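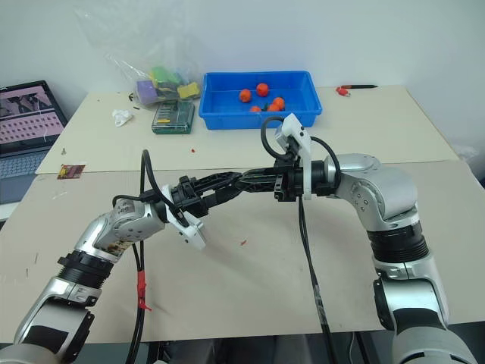
The two-arm build at the Endside workshop has been going since January, and I had been meaning to visit for most of that time. I got there on Sunday, December 1, 2024, in the afternoon. The workshop is one long room behind a print shop, and members pay by the month for a bench. Shirin Kazemi and Sekar Lumbantobing share theirs with a pair of silver arms, set up so the two black grippers can meet fingertip to fingertip over the table. Each gripper carries a white plastic bracket. Sekar has been through several shapes for these and still isn't happy with the hole spacing. Cables run along the outside of both arms, and one has a strip of red tape on it. I asked whether they would go inside a sleeve at some point. Shirin said she would rather be able to reach them.

What they are after is a handoff: one arm takes a part, brings it to the middle and gives it to the other. Getting each arm to a point in the air was the easy half. Getting both to agree on where that point is took most of the fall. Shirin keeps a notebook of offsets, with the old values crossed out but still readable, and she let me page through it.
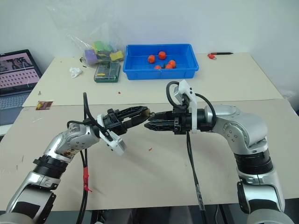
Small parts are harder than big ones, Sekar told me. With a large part you can be off a little and the fingers still close on something. With a small one the angle matters as well as the position, and if both grippers squeeze at once the arms start to push against each other. Their fix for now is to have one side ease off before the other pulls away. It is slow – I would call it very slow – but they aren't in a hurry.

The software runs from a laptop. Sekar wrote most of it and Shirin did the calibration routine, which she wants to rewrite over the winter.

If you want to visit, the workshop is a 10 minute walk from the Tumemwood bus stop. Ring the bell at the side door and wait, as it is hard to hear from the back. There is tea, and very little parking.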